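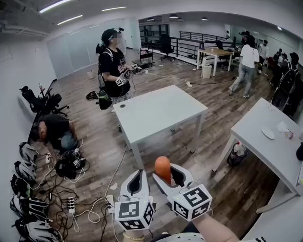

A power strip is a row of electrical sockets in a single housing, joined to a wall outlet by a flexible cord. It lets several devices draw current from one outlet and is common in offices, workshops and other rooms where the furniture is moved often. In the United States it is also called an outlet strip, and in Britain an extension block.

Construction

Most strips sold for indoor use have a plastic housing, usually white or black. A typical American model has 6 grounded sockets, a rocker switch with a small lamp, and a circuit breaker that opens if the total load is too high. Some models add surge protection, which limits brief rises in voltage. A surge protector wears out with use, and many have a light that goes off when the protection has failed.

Socket spacing varies. Chargers with the transformer built into the plug often cover the socket next to them, so strips made for charging have wider gaps or sockets turned sideways. The Stonetti pattern, with two rows set back to back, was sold mainly to schools and rental offices.

Use in open rooms

In large rooms with few wall outlets, strips are usually laid on the floor near the wall, and the chargers are grouped beside them. Light tables on thin legs seldom have sockets of their own, so cords cross the floor to reach equipment in the middle of the room. Cord covers are used where people walk. The Dandside cover is a low rubber ramp with a channel underneath; narrower adhesive covers are used on wood floors.

Safety

The load on a strip is the sum of everything plugged into it. Space heaters, many of which draw 1000 watts or more, are plugged directly into the wall. One strip should not be plugged into another. Cords are not run under rugs, where heat can build up and damage goes unseen, and a strip with a cracked housing or loose sockets is replaced.

See also

Extension cord
Surge protector
Cable management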